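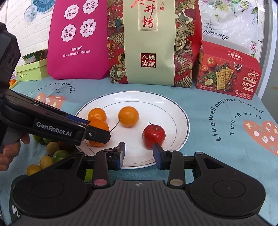
Can apples and oranges be kept on the same plate?

For two or three days at room temperature they can, provided the fruit is sound and the plate isn't piled up. For longer than that, keep the apples apart and put them somewhere cool.

Print this message | E-mail this message

Search the archive: Enter keywords Go All lists This list only

Wevthorpe Home Stores list
February
Posted by Yutong Jia
Subject: Re: mixed fruit on a flat plate

Replying to the question below, which was sent to the list last week. I have trimmed the quoted text to the parts I can answer.

> We have gone over from a deep bowl to a flat plate for the table.
> The bowl held more but the bottom layer was always the part that
> went off. Questions: (1) does it matter which fruit goes on first,
> (2) do limes and longans belong on the plate at all, and (3) is
> there any point in washing everything before it goes out? The
> kitchen is at Goltham, north-facing, not heated overnight.

On (1), it matters on a plate more than it does in a bowl. A bowl holds round fruit in place by its sides. A flat plate with a shallow rim gives very little support, so the heavy items have to do that work. I put the oranges down first, towards the back or to one side, touching one another so that each one is held by its neighbour. Apples go next, in the space left over. An orange will take light pressure against its peel with no harm done. An apple bruises at the point of contact and the mark often doesn't show until the following day.

Leave a gap between the apples and everything else if there is room. Ripe apples give off ethylene. Oranges don't ripen further after picking, so it does little to them in a short stay, though over a longer period it can hasten the ageing of the peel. Limes are more sensitive in one respect: the green fades to yellow. The lime is still usable at that stage.

One layer only. If you can't see the whole top surface of each piece without moving something, there is too much out. My own plate takes roughly 400 grams of oranges plus an apple or two before it starts to feel awkward to carry, and I don't try to exceed that.

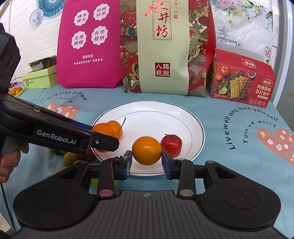 Orange and small red apple, white plate with a grey rim line.

When taking an orange off the plate, lift it straight up. Sliding it out sideways lets the next one roll, and with a low rim it may go over the edge. The same applies when putting one back. Hold it on opposite sides at its widest part, set it down, and let go only when it has stopped moving. A tablecloth underneath is useful here, as it slows down whatever does roll off.

Stems need a look too. A short stiff stem on an apple can puncture the skin of the one next to it, so turn the stems upwards or towards the rim. If oranges come with a bit of stalk or leaf attached, trim it with scissors close to the button. Don't pull it, as that can tear the peel and give mould a way in.

On (2), small fruit is the harder case. Longans fit neatly into the gaps between oranges, and it is tempting to use them as packing. The trouble is that they get forgotten there. The shell is thin and dries out at room temperature, and a cracked one will go sour in a day or so. I would put out only what will be eaten that day and keep the remainder in the fridge at 5 degrees, in a box with the lid not fully closed. Limes last longer on the table but lose water and go hard. They also do better cold, in a bag.

If small fruit must be out, it can sit on the cloth to the side of the plate while you are sorting, then go on last. Doing it in that order means the big pieces are not being moved about on top of it.

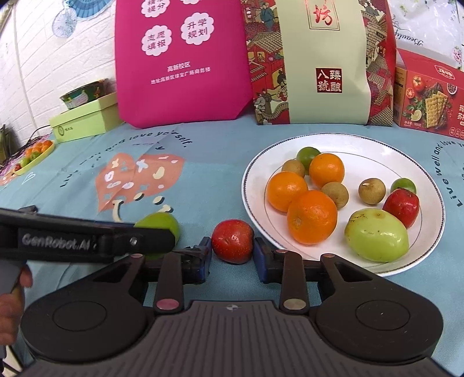
Urmila Pant writes that she has stopped mixing the small fruit in. She keeps longans in a saucer of their own, because on the big plate the ones at the back were regularly missed and she was finding them shrivelled at the end of the week. She also asks whether green apples and red apples should be treated differently.

To take the second point first, colour on its own tells you very little. Variety and age matter more. A firm late-keeping apple will outlast a soft early one whatever its skin looks like. Speckles and small brown marks are usually on the surface only. Press next to the mark with the thumb, gently. If it gives, use that apple first.

The saucer is a sensible arrangement and I have no objection to it – it does take up more of the table. The other method is to rotate. Each evening I take everything off, wipe the plate, and put it back with the oldest pieces at the front. Apples are the ones to check underneath.
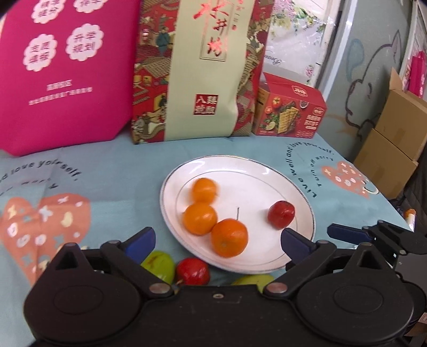
Anything that fails the check goes to one side for cooking and does not return to the plate, even if only one spot is soft. Mould on an orange is a different matter: discard it, wipe down its neighbours, and wash the plate in hot water before using it again.

On (3), I wash on the day of eating. Water left around the stem or in the dimple at the base of an apple encourages rot. If you prefer to wash first, dry every piece with a cloth and leave them spaced out on a rack for 40 minutes before plating.

As for the unheated kitchen, a cool room overnight is good for all of this apart from bananas, which were not mentioned. Keep the plate off the windowsill.

I still have the notes on storing the Tindach apples in trays, if anyone on the list wants a copy. They are long and the layout is poor.

Yutong Jia
Wevthorpe

Print this message | E-mail this message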